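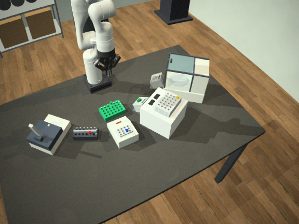

Image credit: Salma Helmy / Kettani

Section 4. Setting up your bench in Bilden

Read this before you add any stock. Takes one sitting if your item list is ready. If it isnt, go back to Section 2 and do the list first.

You need:
- an admin login (a viewer login won't show the Setup tab)
- your item list saved as a CSV file
- the label printer switched on and loaded
- the name of whoever signs off orders

4.1 Create the site

1. Log in. Open Setup, then Sites.
2. Click New Site. Type the name the way you want it on labels. Short is better - anything over 58 characters gets chopped on the small label.
3. Pick your time zone. Check it twice. Expiry alerts run off this and changing it later means re-saving every item.
4. Click Save. Wait for the green bar.

Note: one site per building. Not one per room. Rooms come next.

4.2 Add rooms and shelves

1. Open the site you just made. Click Rooms.
2. Add each room. Name, floor, door number.
3. Inside each room click Add Storage. Choose Shelf, Drawer, Fridge, Freezer or Cabinet.
4. For fridges and freezers fill in the Low and High temperature boxes. Leave them blank and no temperature warnings get sent.
5. Repeat till done. Use Copy Storage for identical shelves, saves a lot of typing.

CAUTION: Do not delete a shelf that has items on it. The items go to Unplaced and the old location is lost from the history. Move items first, then delete.

4.3 Import the item list

1. Setup, then Import.
2. Choose your file. Match the columns - Name, Supplier, Catalog No., Lot, Expiry, Location.
3. Click Test Run. Nothing is saved at this point.
4. Read the error list. Most common are dates in the wrong order and location names that don't match 4.2 exactly. "Fridge A" and "Fridge A" with two spaces are different to the importer.
5. Fix the file, test again. When the list is empty click Import.

Note: bigger lists are split into batches of 231 lines. The counter stops between batches. Leave it alone, dont refresh the page.

4.4 Users and sign-off

1. Setup, then People. Click Invite.
2. Enter the work email. Choose a role: Viewer, User, Buyer or Admin.
3. For Buyers, set a spending limit. Zero means no orders at all, blank means no limit.
4. Under Sign-off pick a first and second approver. In the practice site these are Valentina Ledesma and Ehab Hegazy - change both before you go live or your orders will sit in a demo inbox.

CAUTION: Keep at least two Admins. If the only Admin leaves, a reset has to be requested in writing and the site stays read-only until it's through.

4.5 Print and check labels

1. Open any room. Click Print Labels, then Sample.
2. Scan the sample. The item page should open on the scanner. If you get "Unknown code" the printer is on the wrong template. Choose Koltgate Small or Koltgate Wide under Printer Settings and print again.
3. Good scan? Print the rest, one room at a time.
4. Stick labels on the front edge of shelves. Inside the door for freezers - frost lifts them off the outside of the drawers.

Note: old labels from the Gatico system still scan but open as read only. Replace as you go.

4.6 If something goes wrong

Import stuck at 0 - file is open in another program. Close it.
Labels print blank - roll is in upside down.
Invite never arrives - check junk mail, then resend from People. Links expire after 2 days.
Alerts at odd hours - time zone, see 4.1.
Storage list out of order - sorts by name, so use 01, 02 and so on.

Section text by Brahim Gaber, checked by Rodrigo Magalhães. Revised November 2024.

Next: Section 5, Recieving deliveries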